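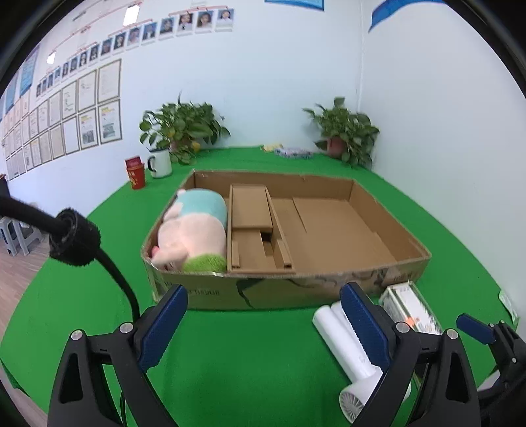 I've listened to the new Mernia record straight through 22 times now, and I'm ready to say the thing that gets me dirty looks at shows: the slow songs are the good ones, and they should have made a whole album of them.

I know, I know. Mernia is a loud band. I first saw them at the Boersma back in March, wedged against a pillar with somebody's elbow in my ribs, and the loud stuff was a blast. I yelled along like everybody else (I had no voice for 2 days). But the song I was humming on the drive home was the one where the drummer put her sticks down and the guitar player just picked at the same three notes while the singer half mumbled about a kitchen with the light left on. People talked all the way through it, which drove me nuts!

There's this idea going around that a quiet song is a break. You play it so the crowd can go buy a drink, and you stick it at track seven where it won't hurt anybody. I think that's backward. A fast song can hide a lazy line behind the drums, and I've forgiven plenty of lazy lines that way. Slow it down and every word has to stand there by itself. On "Wadero," the long closer, she sings the chorus once and then never comes back to it. I kept waiting for it. I'm still kind of waiting for it, and that's why I keep starting the song over.

Compare that with the last Darnetti album, 27 minutes of full speed and not one place to catch your breath. I liked it fine. I played it in the car for a week, and I couldn't hum you a single tune from it today.

My brother says I'm just getting old, and sure, maybe. I do bring earplugs now. But I loved sad, slow records when I was fifteen, lying on the carpet with headphones that only worked in one ear, so I don't think age explains it.

Anyway, Mernia are back at the Boersma this fall and I already have my ticket. If they play "Wadero," please, please save the conversation about your parking spot until it's over.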